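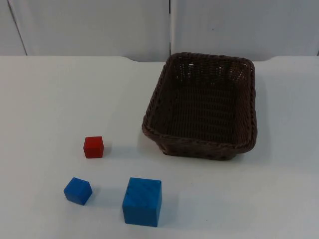
Aiman Mandagi asks whether UV film on the windows would have saved the curtains, or whether fading is going to happen whatever you stick on the glass.

Partly, and it depends on the dye. Long answer follows, in pieces.

Fading is chemistry. A dye molecule absorbs light, gets excited, and now and then reacts with oxygen or water or whatever is next to it. The product doesn't absorb the same colours, so you see less colour or a different one.

The energy for that can come from ultraviolet or from visible light. UV does more harm per unit of energy. There is a lot more visible light in a living room.

Ordinary window glass already takes out the shortest UV. Film takes out most of what remains. It does very little about the visible part unless it is tinted, in which case you have a darker room.

So for a dye that is mainly UV-sensitive, film helps a good deal. For a dye that goes under visible light, film buys you some time and that is all.

Poor dyes tend to be the second kind. The cheaper and brighter the colour, the less I would expect from film.

How it gets measured: the blue wool scale. Eight strips of wool, dyed blue, each with a different resistance. You put them in the light next to your sample, cover half of everything, and wait.

The rating is the number of the strip that fades at the same pace as the sample. One is dreadful. Eight is as good as the scale goes.

The steps are not even. Each strip takes something like two to three times the exposure of the one before it. A 6 is not "twice as good" as a 3, it is far better than that.

People read the number as marks out of eight. A curtain at 4 sounds middling and passable. In a south window it is not passable.

For curtains I look for 6 or better. For cushion covers in the middle of a room I would take 5. For the inside of a wardrobe it makes no odds.

Second thing: what counts is dose. Brightness multiplied by time. Within reason, a strong light for a short time does the same as a weak light for a long time.

A worked one. A reading lamp giving 300 lux on a chair arm for six hours is 1,800 lux hours. A bright windowsill gets past that before you have finished your tea.

That is why I don't worry much about lamps at home. People ask whether "cool" LEDs are worse. A 4000 K bulb has more blue in it than a warm one and will be slightly harder on some dyes. Next to a window it disappears in the noise.

LEDs for the house put out next to no UV. Old fluorescent tubes put out a bit. Halogens close up are a heat problem as well as a light problem.

Now the test I have been running. Six fabrics, one board, a south-facing window at the Ostville house. Started in April, read in July.

Each strip is half covered by card with foil on the back. Card alone lets some light through and spoils the comparison. I found this out on the previous board, which I had to throw away.

Blue wools 1 to 8 pinned along the top. They are cheap enough and you only need a small cutting of each.

Fabrics: two cottons from the Dretex curtain range (navy and rust), an Entwistle linen in sage, a polyester from the same Entwistle book, an unlabelled red cotton from the market, and undyed calico.

Read in daylight by a north window, never under the kitchen light. Some pairs of colours match under one lamp and not under another, and you end up recording a change that isn't there.

I use the grey scale for the difference: five means no visible change, one means severe. You compare the covered and uncovered halves with a set of grey pairs and pick the nearest contrast.

Result for the market red: clear change by the first check. It didn't go pale evenly. It went towards pink-orange, which usually means a mixture of dyes with one giving up before the others.

Result for the Dretex navy: slight change, only visible with the card off and the two halves side by side. Comes out near blue wool 6.

Result for the Dretex rust: worse than the navy, by a full step. Same range, same cloth, same price. Lightfastness belongs to the dye and the depth of shade, and a range is only a name on a swatch book.

Depth matters more than people expect. The same dye at a pale shade fades visibly sooner than at a dark one, as there is less of it to lose. If the label gives one rating for all colours, it is probably the rating for a standard depth, and the pale ones will be worse.

The sage linen is the one that bothered me. It went from grey-green to something nearer blue-grey. The yellow part went first. This is the old trouble with greens made from a yellow and a blue, and it is why the leaves in old tapestries are blue.

The polyester hardly moved. Dye held inside a polyester fibre is fairly well protected from air and damp. I don't like the feel of it, but on this measure it wins.

The calico changed as well. It went lighter. Undyed cotton has a creamy tint, and daylight bleaches that out before it starts to yellow things by other routes.

A control strip of the same calico in a drawer is what tells you so. Without it I would have sworn there was no change.

Wood, for those asking. It is not one behaviour. Pine and cherry darken, walnut goes lighter, and a clear varnish may yellow on top of either. A paint or stain over it follows its own pigment.

Basketwork the same. Natural willow and cane darken with age and light, and stained ones tend to go patchy. Turn them now and then and the change is at least even.

Pigments and dyes are different things, by the way. A dye is dissolved in or bonded to the fibre. A pigment is solid grains held on by a binder. Many pigments are very stable, the iron oxides especially. If a painted thing goes chalky, suspect the binder before the pigment.

Rubbing fastness and washing fastness are separate tests again. A cloth can be excellent in light and come off on your hands. Ask for all three numbers if you can get them.

Can you get them? Sometimes. I wrote to six shops. Lundstead sent a sheet with everything on it, including the depth of shade tested. Two sent a single number with no scale named. One told me the fabric was "fade resistant". The other two have not replied.

A number with no scale named is worth chasing. Some fastness scales run to five and some to eight. A 5 on one is the top mark and on the other is moderate.

Linings. A separate lining does more for a curtain than film does. It takes the dose, both UV and visible, and it costs little to replace. Mine was £29 for the pair and went on with the same hooks.

Close weave, light colour on the window side. Blackout lining is better still for the face fabric. The coating can crack along the folds after some years, so check it when you wash.

Lining does nothing for the leading edge, the strip that turns round to the front and hangs in the light when the curtains are open. If you see a pale stripe down the inside edges, that is the reason. Swap left and right each spring and both edges share it.

Damp speeds up fading for many dyes. A bathroom blind will usually do worse than the same blind in a dry room with the same window. The blue wools react to damp too, so put them in the same room as the sample.

Same for fumes. A curtain over a gas hob can change colour with very little light on it at all. Some blues turn reddish. That is a gas effect, and film and lining won't touch it.

If you want to do this at home, the least you need: a strip of the cloth, a strip of foil-backed card, a window, and a second strip in a drawer. Leave it three months over summer. Write the start month on the back in pencil, as ink may fade along with everything else.

Don't tape over the face of the cloth. The adhesive creeps and stains and then you are reading glue. Pins or a bulldog clip.

Don't use phone pictures to compare. The phone corrects the white balance for each shot and will quietly hide the change you are looking for. If you must, put both halves in one shot with a plain grey card.

A light meter is handy but not needed. Mine logs every minute, and on the Ostville sill the running total in bright weather was over ten times what the back wall of the same room got.

Which is the cheapest fix of the lot – move the thing. Light falls away quickly as you go back from a window, and a chair one pace further in gets a good deal less.

Back to Aiman's curtains. Pale green, cotton, unlined, south-west window. I would line the replacements first, ask for the rating second, and fit film only if the carpet or the furniture is suffering as well.

If film does go on, check with whoever made the glazing. Some films absorb heat and can crack a sealed unit, and the guarantee may not cover it.

Next reading of the board is October. I am adding a wool and a viscose, and a second cutting of the sage linen behind lining so there is something to set against the bare one.

Someone has asked about black. Put a black cotton in for October too. Blacks are often several dyes together and they go brown or green depending on which one leaves. I have no figure for the one I bought yet.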